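Home Threads Courts About Log in

Kausar Memon
April 2023

1/ The small claims court in Brarari has changed how people file. From now on, papers go in at the front desk only when the filer has booked a slot. Walk-ins are turned away.

2/ The court gives out 11 slots a day. On the morning I checked, the next open one was in June.

3/ Most of these cases are over deposits, car repairs and unpaid wages. The people filing them don't have lawyers. A claim under $500 can mean a whole day off work just to hand over a form.

4/ There is a deadline too. You have 60 days to answer a counterclaim. The clerk's notice doesn't say if a booked slot stops the clock — I asked, and was told to "put the question in writing."

5/ I did. No answer yet.

6/ The Dunne courthouse tried the same thing and went back to walk-ins in the mornings. Same forms, same fees. Brarari could copy that.

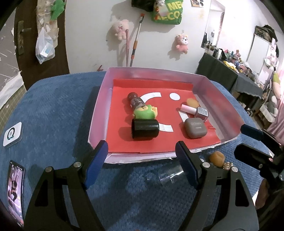
Berhanu Berhe replied that the Dunne court has two more clerks, so mornings are easier to cover there. Fair point. I'd still like to see one open morning a week.

7/ If you've been turned away, keep a note of the date and who you spoke to. You may need it later to ask for more time.

34 reposts 60 likes 3 comments

Quang Quan: Turned away twice. My claim is for $340.

Ayana Gudeta: Can you mail the forms in?

Kausar Memon: Yes, but they count from the day they're opened.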